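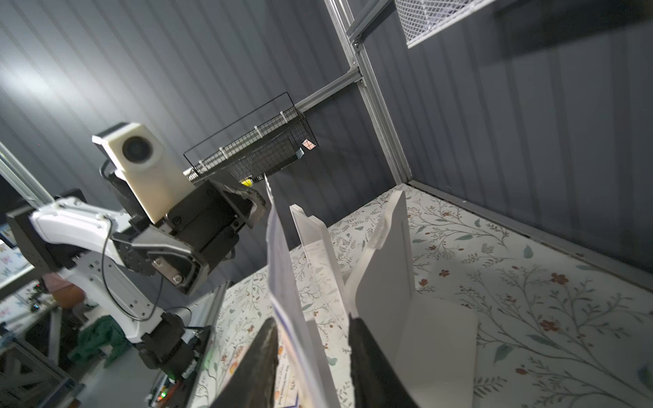 Figura 4. Documento impreso y doblado, alto y estrecho, junto a dos hojas de cartón blanco en pie sobre un mantel de ramas y flores.

4. El papel que se queda de pie

Llego por fin al apartado que más ganas tenía de escribir, y aviso de que es también el menos ordenado. Cuando empezamos el proyecto Finen, la idea era estudiar el papel doméstico acostado: los montones, las bandejas de entrada, el cajón de la cocina donde acaban las garantías. Para eso teníamos vocabulario de sobra (pila, taco, abanico, sobre abierto, sobre cerrado) y un sistema de fichas heredado del grupo de Gion Kaufmann que funcionaba bastante bien. Lo que no teníamos era ninguna palabra para un papel como el de la figura 4, que se curva, se levanta y no está ni plano ni guardado.

Al principio los metíamos en «otros». Zuleica Pimentel fue la que se plantó. Llevaba dos semanas codificando y me escribió un mensaje larguísimo para decirme que «otros» se estaba comiendo la tabla, y tenía toda la razón. De las 1871 fichas útiles del corpus, 332 estaban en esa casilla, y en cuanto nos pusimos a repasarlas una por una vimos que la mayoría compartía algo muy sencillo: el papel tenía altura. Se sostenía por un doblez, por una curva o por lo que tuviera al lado, y ocupaba la mesa de otra manera.

4.1. Doblez y curvatura

Separamos desde entonces dos cosas que en el habla corriente se mezclan mucho. El doblez es una línea marcada, con arista, y suele venir de antes: del sobre, del bolsillo, de la máquina que preparó el envío. La curvatura es otra cosa – una flexión sin arista, que a menudo desaparece en cuanto alguien pasa la mano por encima. Un mismo documento puede tener las dos, claro, y ahí empezaron nuestras discusiones con Carter Leclerc, que prefería una escala única de «deformación» del cero al cinco. Probamos su escala durante todo el mes de mayo. Era cómoda de rellenar y no había manera de que dos codificadores coincidieran en el tres.

Con dos campos separados nos fue mucho mejor. El campo de doblez admite «ninguno», «uno», «varios» e «indeterminado»; el de curvatura, «ninguna», «leve», «fuerte» e «indeterminada». Confieso que «indeterminado» me parecía una rendición y me resistí bastante, pero hay documentos tapados en parte por lo que tienen delante y no me voy a inventar una arista que no veo. En la figura 4, por ejemplo, se distinguen las tintas azul pálido y morada y unas líneas de letra pequeña y oscura hacia la parte baja, algunas medio ocultas. Que sea una factura, un prospecto o un recibo largo no lo sé, y en la ficha pone «impreso con texto» y se acabó.

Esto último merece un párrafo, porque fue motivo de una reunión entera. En la primera versión del manual pedíamos el género del documento (factura, carta, folleto, entrada, instrucciones) y los codificadores, gente aplicada, lo rellenaban siempre. Napaporn Duangkaew revisó después una parte de esas respuestas y encontró que se decidían por el color. ¿Azul? Banco. ¿Verde? Farmacia. ¿Mucho blanco? Carta. Es un atajo estupendo para la vida diaria y malísimo para una base de datos, así que ahora el género solo se anota cuando hay palabras legibles que lo respaldan, y el color tiene su propio campo y no arrastra nada.

4.2. Vecinos de cartón

El segundo asunto es la compañía. Un papel levantado rara vez aparece solo en nuestras fichas, y el vecino más frecuente es el cartón. Me hizo mucha ilusión ver salir esto en los datos, porque es algo que cualquiera reconoce en su propia mesa después de abrir un paquete: el cartón queda abierto, tieso, y los papeles quedan por ahí cerca.

En la codificación distinguimos panel, solapa y caja. Panel es una pieza plana sin pliegue apreciable; solapa, una pieza plegada como la tapa de una caja, aunque la caja no aparezca; y caja, pues caja. La figura 4 nos vino de perlas para el manual porque reúne los dos primeros casos: la hoja estrecha, más cercana al documento, se codificó como panel, y la grande de la derecha como solapa. La grande tiene además el borde superior rasgado, con ese vello que deja el cartón al romperse, y una parte baja que se extiende sobre la mesa. Para los bordes usamos «limpio», «rasgado» y «mixto». Katalin Hajdu propuso añadir «rasgado por apertura» y lo descartamos con pena: del borde se puede decir que está roto, pero el momento en que se rompió, y quién tiró y para qué, queda fuera de lo que una ficha puede sostener.

Hay una complicación que no supimos resolver del todo. El papel blanco y el cartón blanco se confunden, sobre todo con buena luz, y el grosor solo se aprecia en los cantos. Nuestra regla es pedir un indicio físico (canto visible, fibra en la rotura, rigidez evidente del pliegue) y, si falta, escribir «lámina blanca». Da fichas un poco sosas, lo sé. Prefiero fichas sosas.

4.3. El mantel

No pensaba dedicarle espacio al mantel y aquí estoy. En el protocolo original la superficie era un campo de fondo, con tres opciones tristísimas: «clara», «oscura», «estampada». Lo que pasó es que el estampado nos estropeaba el recuento de papeles pequeños. Sobre una tela como la de la figura 4, de un blanco cremoso con ramas finas, hojas verde grisáceo y florecillas de un rojo óxido, un tique o un trocito de etiqueta se pierde con una facilidad pasmosa, y una hoja blanca entera, en cambio, se recorta bastante bien donde el dibujo se interrumpe.

Gion hizo entonces algo que me parece lo mejor del apartado. Cogió las fichas con superficie lisa o de dibujo muy suelto, que eran 1436, y las comparó con las demás pidiendo a dos personas que buscaran de nuevo, sin mirar la primera anotación. En las lisas la segunda lectura apenas cambió nada. En las de estampado denso aparecieron piezas nuevas, casi siempre pequeñas y casi siempre en la mitad de la mesa donde el dibujo se veía más nítido – justo al revés de lo que yo habría apostado. Mi sospecha es que el dibujo borroso del fondo se lee como textura y se descarta en bloque, mientras que el nítido se mira flor por flor y cansa. Es una sospecha y la dejo escrita como tal.

A raíz de eso el campo de superficie tiene hoy cuatro entradas: color de base, motivo, densidad y zona legible. La zona legible se dibuja a mano sobre una plantilla de la mesa (la hicimos en Lukico, que es un programa feo pero exporta bien) y permite decir, por ejemplo, que el recuento vale para el lado derecho y que del izquierdo no respondemos.

4.4. Altura y orden

Queda la pregunta que nos hacen siempre que presentamos esto: si el papel de pie es desorden. En el seminario Erdős me la hicieron tres veces en la misma tarde. Mi respuesta corta es que no lo sabemos, y la larga ocupa el apartado 6. Adelanto solo lo que toca a la codificación. El sistema Metix, del que tomamos la escala de orden de mesa, puntúa por superficie cubierta, y ahí un documento levantado sale muy favorecido porque apoya poquísimo. Una solapa de cartón a medio desplegar, lo mismo: mucha presencia, huella modesta. Con la escala tal cual, una mesa llena de láminas verticales obtenía mejor nota que otra con cuatro cartas bien alineadas, y a Zuleica, que es de alinear las cartas, esto le sentó fatal.

Hemos añadido una corrección por altura, sencilla: cada pieza levantada suma, además de su apoyo, la superficie que taparía si se acostara hacia el lado al que se inclina. Cuando la inclinación no está clara se calcula hacia ambos lados y se anota el intervalo. Las hojas de cartón dan poca guerra con este cálculo, porque sus caras son casi rectas. Los documentos curvados dan bastante más, y de momento los medimos por la cuerda, de la base a la punta, sabiendo que así les quitamos algo de longitud. Carter está probando una medida por tramos cortos sobre las 332 fichas repasadas; los valores que uso en la tabla 5 son todavía los de la cuerda.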